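Team: Amber Bainbridge, Donal Moynihan, Bienvenido Espiritu
Project name: Fenalik
Status: final report, turned in Thursday

## What we set out to do

Fenalik is our senior project. The goal was to get a two-armed robot to do short kitchen jobs from a learned policy, with no person steering it during the run. We picked three jobs: moving a dish between the sink rack and the dishwasher, placing a bowl, and turning a round control knob to a set position. Our first proposal also had wiping the counter in it. We dropped that in February when we saw how long the dish work was taking.

The project continues work by last year's team, who left us their logging code and a set of notes. The logging code was useful. The notes covered an older hand and we stopped using them after the second week.

## Collecting data

All training data came from teleoperation. One of us drove the arms while a second person watched the logs and kept a hand near the stop button. We recorded 600 episodes. After review we threw out 273 of them, mostly for dropped camera frames, and for a stretch of days when the right wrist camera's clock was off from the arm's clock. Donal wrote a check that compares the two clocks at the start of each session. We should have had that from the beginning.

Each episode was labeled by hand with the job, the result, and where the dish started. Amber did most of the labeling and wrote the rules for it. A grasp that slipped and was recovered went in as a success with a flag, so we could train with or without those.

## Training

We trained one policy per job. We tried a single policy for all three jobs once, and it would reach for the rack when it was supposed to go to the knob. With more time we would go back to that.

The inputs are the head camera, both wrist cameras, and the joint positions. Removing the head camera hurt dish moving the most. Removing the wrist cameras hurt the knob job so badly that we ended that test early. The final run of the knob policy was 3,126 steps. It is a short run, but the loss on the held-out episodes had gone flat and longer runs did worse on the robot.

## Problems

**Bowls.** The policy was better with plates than with bowls. A plate has a rim the fingers can close on from most directions. With a bowl, the hand has to come in at a good angle or the bowl turns as the fingers close. We added more bowl episodes late in the project and that helped.

**Knob.** The fingers are wide compared to the knob, and once they close, they cover part of the face and the markings on it. The policy can't read the position while it is turning. We got around this by having it let go, back off, look, and try again. It is slow.

**Cables.** The arm cable caught on things twice. Bienvenido rerouted it and we had no more trouble.

## The work at hand 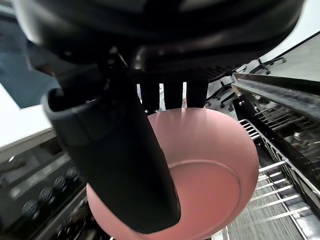 Right after a grasp is where most of our bowl failures started. 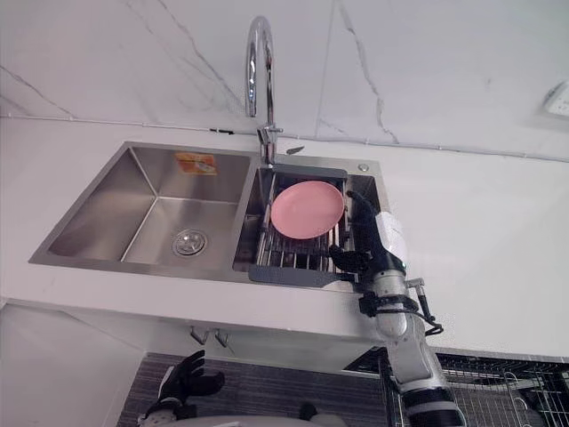

Head camera, plate on the rack in the right-hand bowl of the sink.
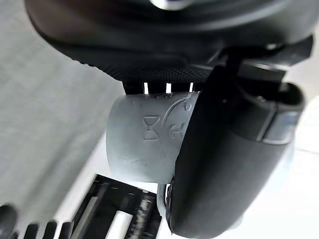 At our final review, Ruth Catterall asked whether the back-off-and-look step on the knob was something the policy had learned or something we had scripted. We told her it was scripted. She said the report should state that plainly, and that she would want to see the job run with force readings added to the inputs before anyone decided the cameras were the limit. She also asked for the discarded episodes to be kept, with the reason noted for each one, so that next year's team can check our calls. They are in the project folder under "rejected."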